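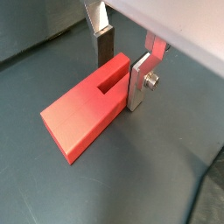

Zundton notebook, September, started 09:20

Slotted red part again. Plan for today: find out whether the wrist view alone is enough to line up the slot, or whether Fomiten has been leaning on the joint readings all along and politely not mentioning it.

Method, so that I can't change my mind later. Two conditions. A is the policy as trained, with wrist image plus joint positions. B is the same weights with the joint positions replaced by their training mean. Same checkpoint, same lighting, part put down at whatever angle the random list says and not at the angle I happen to like. 100 tries each. A try counts if the slot goes over the peg and the fingers open without dragging the part back up. Anything else is a miss, including the ones that look lovely until the last moment.

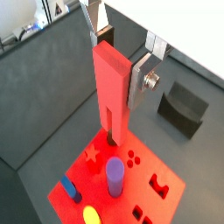 The slot hides most of what matters on the way down. By the time the prongs are near the peg, the only useful pixels are the few you get through the gap, and I suspect the network throws those away when we shrink the image. Tollby crops before shrinking, we don't. Worth trying before anyone orders a second camera.

11:40. A is done. Better than last time, though the misses bunch up when the part is taken low on its thick end and swings a little between the pads. B is under way and is not going well, but it is going badly in an interesting fashion — the approach is fine and the descent is fine, just to the side of where the peg lives. The offset looks the same every time. That smells of a remembered position.

If so, the nice curve in the Voicu draft is mostly measuring how still we kept the board. Have put a note in the margin there and will feel ill about it later.

14:15. Stopped B early, after 20 straight misses on the same side. Strictly a breach of the method above. Will rerun in full once the crop is in.

To do:
shift the board between tries, keep the offsets in the log
retrain with the crop, around 300 demos should do
check the pad on the left finger for wear
stop calling it "the easy part" in the draft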